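Ticket: Nightly invoice export stops partway, no error shown
Product: Tarneo Ledger Export
Reported by: Zivance billing desk
Status: Resolved, workaround in place
Opened: Monday, April 19, 2021

Summary

The nightly export of open invoices to the Leemans bank portal produces a file that is shorter than it should be. The job reports success. The portal accepts the file. The missing invoices are not flagged on either side and were found only when a supplier asked why a payment had not arrived.

Expected: 533 lines in the export file for the last full run.
Got: 400 lines, then a clean end of file with a valid footer.

Steps already taken by the reporter

Restarted the export service. No change.
Ran the job by hand during the day. Same line count.
Switched the output format from fixed width to comma separated. Same line count.
Cleared the temp folder. No change.

Log, first pass

Pulled the service log for the last run. No warnings. The job opens its connection, reads, writes, closes, and returns 0. Run time is 30 seconds, well under the timeout, so the timeout is not the cause.

Compared the export file against the invoice table. The lines that are present are correct. The lines that are absent all sort after a certain supplier name. The query sorts by supplier name, then by invoice date.

Asked the reporter whether the job had been moved recently. It had. The export used to run on a desktop tower in the billing room and now runs on a hosted machine. The config was typed in again by hand and not copied over.

Log, second pass

Needed the original config to compare against. The reporter said the old tower was out of service but on site.

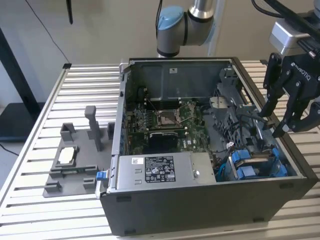 Open desktop tower, power supply and case interior.
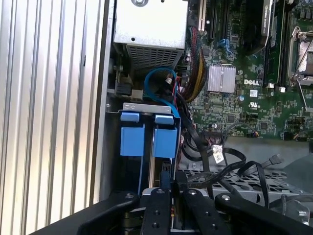 The config turned up on a backup share under Nullow, which had been taking a copy of the billing room files every week. Last copy is complete and readable. Restored it to a scratch folder and ran a line-by-line compare.

Three differences:

1. Path to the output folder. Expected, the new machine uses a different layout.
2. Log level. Old config was set to verbose, new one is set to normal. This explains why the log has nothing useful in it.
3. Page size. Old config has page_size = 0, which means no paging. The new config has no page_size line at all.

With no page_size line, the exporter falls back to its built-in default. The manual gives the default as "automatic". On this version automatic means 400.

Paging on its own should not lose lines. The exporter should ask for the next page until it gets an empty one. Set the log level back to verbose and ran it again:

fetch page 1, rows 400
fetch page 2, cursor null
end of data, writing footer

The cursor is null on the second fetch. The cursor is built from the last supplier name on the page, and that name contains an ampersand. The exporter does not escape it. The server returns an empty page and the exporter takes this as the end of the data.

Tested by renaming that supplier in a copy of the database. All lines exported. Changed it back, lines missing again. Repeated once more with the same result.

Workaround

Add page_size = 0 to the [export] section of the config and restart the service. Leave the log level on verbose until the fix is in. Disk use from the verbose log is small -- the rotation settings already cover it.

Reporter applied the change and ran the job by hand. Line count matches the table.

Still open

The exporter should not return 0 after a null cursor. Filed separately as a defect against Tarneo. Target for the fix is the May release.

The footer carries a line count, but it is the count of lines written, so it will always agree with the file. Requested a second field with the count from the source table. No answer yet.

The manual entry for page_size should state the number. Sent to documentation.

Reporter asked whether earlier files are affected. Yes, every file since the move where the table held more lines than one page. Check those against the table before resending anything -- some of the missing invoices were picked up in later runs and will be paid twice if the old files are rebuilt in full.

Keeping this ticket linked to the defect. Reopen if the count is off again.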